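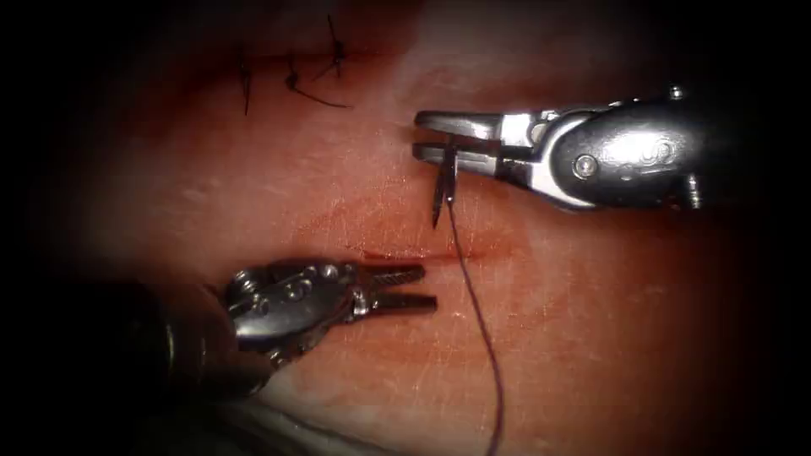 Fig. 1. Needle held in the jaws, point down over the practice pad.

FILM 200: Awards, Festivals and the Business of Prizes
Week 4 handout, October
Instructor: Lucinda Doucet. Section leader: Tudor Crăciun

Bring this Thursday. Slides go up after, not before.

1. Where we left off

Last week = festivals as marketplaces. Buyers, sellers, premieres. This week = how a prize gets decided. Different question, don't mix them up in the response paper (several of you did).

2. Jury vs. membership vote

Jury: small group, same room, same films, they argue. Results can be odd. One stubborn juror can swing it. Compromise winners are common, the film everybody had second.

Membership: large body, votes from home, never meets. Hard to know who watched what. Campaigning matters a lot more here. Screeners, Q&As, lunches, ads in the trades.

Hybrid: branch picks nominees, everyone picks winners. So editors nominate editors, but actors and writers help choose the winning editor. Think about what a non-editor is voting on when they vote for editing. Often just the film they liked most.

3. Ways of counting

Plurality: most first-place votes wins. Simple. Problem is a divisive film can win with a minority.

Ranked / preferential: voters put films in order. Lowest film dropped, its ballots move to the next choice, repeat until something has a majority. Favors films that are broadly liked.

Worked case from class, the Cadwaladr ballot (4 films, 100 voters, so you need 51):

Prerkell 38
Borard 30
Lidton 20
Cadwaladr 12

Under plurality Prerkell wins, done. Ranked: Cadwaladr out first, all 12 go to Lidton. Lidton now 32, Borard 30. Borard out, 26 of its ballots go to Lidton and 4 to Prerkell. Final: Lidton 58, Prerkell 42. Third place on first choices and it takes the prize. Redo this one by hand, some version of it will be on the midterm.

Note the second drop. If two of those Cadwaladr voters had gone Borard instead, it's Borard 32, Lidton 30 and Lidton is the one that goes out. Order of elimination matters alot.

4. Campaign season

Terms to know: qualifying run, shortlist, precursor, category fraud (running a lead in supporting), late surge, frontrunner fatigue.

Precursors: critics groups, guilds. Guilds are the better guide where thier membership overlaps with the voters. Critics usually don't vote in the big one, but they set which titles get talked about.

5. For section

Read the packet chapter on voting, skip the appendix. Tudor wants one page: pick a category, say who should vote on it and which count you'd use. Argue it, no plot summary. Paper copy, stapled.

Lucinda's office hours same as before, moved down the hall to the small seminar room.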